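Jaltbridge Community > Learning Systems > Data Gathering

How many demos, and how messy, for a hand-held gripper picking up soft toys?

Posted in September by Evie Bickerstaff
Shares 12

Hi all, quick one before I lose the room on Friday. Soft toy pickup with a hand-held gripper, blue table, fisheye on the tool. Policy is rubbish so far and I think it's my data.

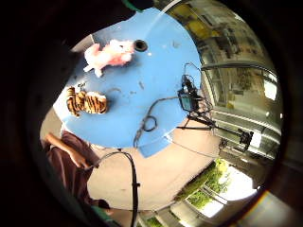

What I've done so far

Task is dead simple. Pick up the tiger or the pink one, carry it across, set it down on the other side of the table, let go. One toy per demo. Both toys out every time, person holding the gripper picks whichever they feel like.

Got 100 demos in one afternoon. Me and Liam swapping. Trained overnight on the default Malhotra settings, didn't touch anything except batch size. On the arm it goes over to the toys ok, sort of hovers between the two, then closes on nothing. Or it gets the tiger by the tail end and drops it halfway over. Did 12 test runs, got a clean carry on one of them. One!!

Things I'm not sure of:

- is 100 just too few, or should it have been enough for something this easy
- do I need to move the stand and cable off the table, or leave them in as clutter. The stand is a pain to move, it's got the little screen on it and everything hangs off that
- same start position every time or mix it up? We started from more or less the same spot, felt tidier
- light. Windows all down one side so morning and late arvo look totally different. Blinds are broken
- do bad grabs go in the bin or stay in. We've been deleting any where the toy slipped

Also is the fisheye too wide? It gets half the room. Liam reckons crop it, I'd rather not throw stuff away before I know. No budget for a new lens anyway.

Have access again next week, mornings mostly. Can get someone else to hold the gripper for a couple of sessions. Would rather do it properly this time then redo it a third time. Thanks in advance, sorry for the list.

Comments 2

Liam Hollis
For the record I said crop it a BIT.

Evie Bickerstaff
you said half

Babak Hosseinzadeh

Hovering between two toys is the classic one. You've told it both are right from the same starting picture, half the time it sees a left and half the time a right, so you get the middle. Depends on what you trained of course. Plain regression does it badly. If Malhotra has the diffusion head switched off by default (it did in the version we had), turn that on first and retrain on what you've already got. Costs you a night and no new demos. Do that before anything else.

Then pick a rule. Nearest toy first, or always tiger first, doesn't matter. Write it on a bit of tape and stick it on the table so whoever is holding the thing sticks to it. "Whichever they feel like" is your problem more than the count is.

On the count, 100 is thin for soft things. Rigid blocks, you might get away with it. Plush squashes differently every grab and it lands in a new shape, and the tiger looks to be curled up pretty compact there so there's not a lot to get hold of from some sides. We did stuffed toys at Herkatmont last year and it was 600 before it stopped being embarrassing. That was with one toy at a time, mind. It was getting better well before that, just not good.

Start position – mix it. Definately. If every demo starts from the same spot then the first time the arm is a hand's width off it has no idea what to do. Start high, start low, start off to the side, start with the toy nearly out of view. Feels sloppy. Do it anyway.

Toys too. Don't put them back where they were. Toss them. On their backs, on their sides, touching each other, one near the edge. If you put them down carefully you'll put them down the same way every time and not notice. Ask me how I know.

Bad grabs. Don't delete everything. Two kinds:

Slipped and you went back and got it – keep it. That's the most useful thing you have. It shows the recovery, and it's exactly what your arm doesn't know how to do when it drops the tiger halfway.

Slipped and you gave up, or stopped the recording with the toy on the floor – bin it.

If you've still got the deleted ones somewhere, go and fish them out.

Lens, leave it alone. Wide is good, it uses the edge of the table and the room to know where it is. Cropping loses that.

Comments 16

Evie Bickerstaff
Diffusion head was off. Of course it was. Running it now. Deleted ones are still on the Storkell drive, trash folder, will pull them back tonight.

Babak Hosseinzadeh
Good. Check the timestamps when you do, ours came back out of order once.

Liam Hollis
What about gripper speed? Evie goes slow and I go fast.

Babak Hosseinzadeh
Meet in the middle if you can. Slow on the close, whatever you like on the carry. Big pauses are worse than either, it learns to pause.

See 12 more

Sevim Akyol

Agree with most of that, disagree a bit on the stand.

I'd get it off the table if there's any way at all. Clutter is fine if it moves. Clutter that sits in the same place the whole session isn't really clutter, it's a landmark, and your policy will steer off it. Then somebody bumps the stand and it all goes sideways. Had this with a coffee mug. A whole week of data with the mug in one spot, took the mug away, gripper went to the wrong end of the bench. Was not a fun meeting.

So either it goes on the floor, or you shift it every handful of demos. The legs already stick out past the edge of the table on one side and there's that cable looping over the blue before it goes off the edge. If a toy lands on the cable or the gripper snags it you've got a demo of pulling your own gear over. Tape the cable down at least. Gaffer, not the clear stuff. And run it round the back of the table if it'll reach.

If it really can't move, ok, leave it, but then it has to be there in the same place when you test as well. Don't train with and test without.

Same goes for people btw. There's an arm reaching in on the left, maroon shirt. Fine if somebody's always around in your data in different spots and different clothes. Not great if the arm only comes in when a toy is about to be reset, cos then the last second of every demo has a hand in it and the model learns hand = finished. Trim the ends. Stop recording, then reset. Sounds obvious, we still got it wrong for a month.

Also check your own grip. Left side of the view is a bit dark and smeary, looks like it might be your hand up near the lens? The arm hasn't got a hand. If it's in every single training picture and then missing at test that's a difference you don't need. Slide your grip back or mask that bit out the same way in both.

Light. Don't fight it. You can't fix the blinds, so use it. Split your sessions, some first thing, some late, one on a grey day. What you don't want is all the tiger ones in the morning and all the pink ones in the arvo. I'd rather have fewer demos over four different mornings than a big pile from one afternoon.

My order of doing things, for what it's worth:

1. Retrain with Babak's setting, same data, same test layout. Write the number down.
2. Pull back the recoveries, retrain, write the number down.
3. Move the stand, fix the cable, sort the hand out.
4. New demos, second person holding the gripper for a good chunk of them. Someone with a different height ideally, it changes the angle a lot.
5. Stop every so often and train on what you have. Don't save it all up for the end.

And do more test runs. 12 is ok for a gut feeling but you can't tell a small improvement from luck. Fix a set of toy positions, mark them with tiny dots of pencil, run the same set every time. Pencil won't be noticed on that table, the paint's scuffed already.

Comments 3

Ayten Soylu
Seconding pencil dots. We used coloured stickers and the model found them. Went straight to the stickers.

Evie Bickerstaff
Ha ok pencil. Stand can go on the floor if I get a longer lead, asking today.

Sevim Akyol
Just make sure the screen's still where you can read it. You'll want to see if it's stopped recording.

Ayten Soylu

Only adding a little thing, no time for a proper reply. Look at your data before you train. I mean just open 16 at random and watch them at double speed. You'll spot the rubbish quicker than any script will. Starts where the gripper's already closed, ones where the toy's never in view, ones that run on for ages after the drop. Also check the gripper width reading matches what you see, ours was lagging by a few frames and everything closed late. Closing on nothing could easily be that and not the toys at all. Open and shut it in front of something, line the two up, takes five minutes.

Fluffy ones are harder then smooth ones in my experience, fur hides where the body starts and people grab a tuft. Tell whoever's holding it to go in deeper than feels right, esp. on the pink one.

Comments 1

Evie Bickerstaff
Watched a bunch just now. Width is late, not by heaps but you can see it. Going to fix that then redo Sevim's step 1. Will post numbers after Friday if they let me have the room.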